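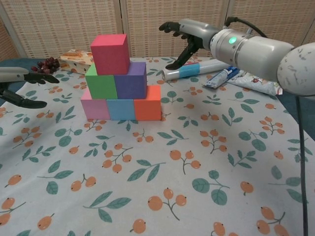
Hnat Onyshchenko wrote to me after my last column to say that plain foam blocks are a poor toy, that a child gets bored with them by age 4, and that a set with printed instructions teaches more. I have heard this from other parents in Meverville too. I think they are wrong.

A pyramid of three, two and one is the first thing most people build. It needs six blocks. The child has to leave the bottom row alone while working on the second, and has to set the top block over a seam so that it rests on both of the ones below. No sheet of instructions is required, and a mistake shows up at once.

Foam also has practical points in its favor. It is quiet when it falls. It can be used on the dining table with the cloth still on. A wooden set my grandmother bought in 1931 is still in the family, and I like it, but it has dented two floors and one cousin.

The color matters more than the catalogs admit. When the blocks are green, purple, pink and orange, a child can say which one goes where, and a parent can ask for the blue one in the bottom row.

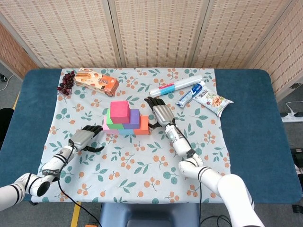 What the big sets get wrong

The Corrigan store sells a building kit with almost 400 pieces. We were given one in November. The castle was finished by an adult, put on a shelf and left there, and the spare parts are in a drawer. Our foam blocks come out most afternoons, usually before supper, and go back in one bag.

I would buy the small set first and wait a year before looking at anything else.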